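Trullolside Street and Driveway FAQ

Last updated Dec 30, 2022

We get the same questions every fall when people start thinking about sealing, patching and reseeding. Some of these answers are less cheerful than the flyers in your mailbox.

Do I need to have my concrete driveway sealed every year?

Probably not. The Fliria crew that goes door to door in October will tell you otherwise, and they sell the sealer. Ask what it protects against, and for how long, and get the answer in writing.

Who looks after the sidewalk?

The town owns it, and you keep it clear. If a slab has lifted, report it and keep a copy of the report. We have seen requests sit for 41 weeks.

My lawn looks dry. Should I reseed the whole thing?

Wait for spring before you spend anything. Dull grass in the cold months is often just resting. One neighbor was quoted $3,948 by Dierckx for a full front lawn, and we can't see how anyone could tell what it needed after a short look from the curb.

Does the "curb appeal package" from Norkico raise the value of a house?

They say so. We asked for sales figures and got a brochure. Low shrubs and a mowed lawn may help a little, but we would want to see proof before paying for more than that.

What do the streets here look like?

Wide and plain, mostly, with single-story houses set back behind grass.

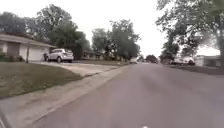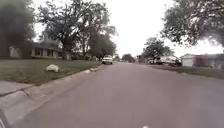
Asphalt street, front lawn and a single-story house in both views; the driveway with the white SUV is in the first.

Why are there no painted lines on the road?

Residential streets here don't get them. Every so often someone claims paint would slow drivers down. Maybe — but the people making that claim have yet to show us a street where it did.

Can I park on the driveway if the car reaches over the sidewalk?

No. Pull up closer to the garage or use the street. People walking with strollers shouldn't have to step into the road.

Can I leave yard bags on the grass?

For up to 2 days before pickup. Keep them out of the gutter, where they block the water.

Is the new road surface really good for 20 years?

That number came from the contractor. The warranty is a lot shorter, so we'd go by the warranty.

How do I report a pothole?

Use the form at the town office and give the nearest house number. Phone reports are accepted too, though we have less faith in them.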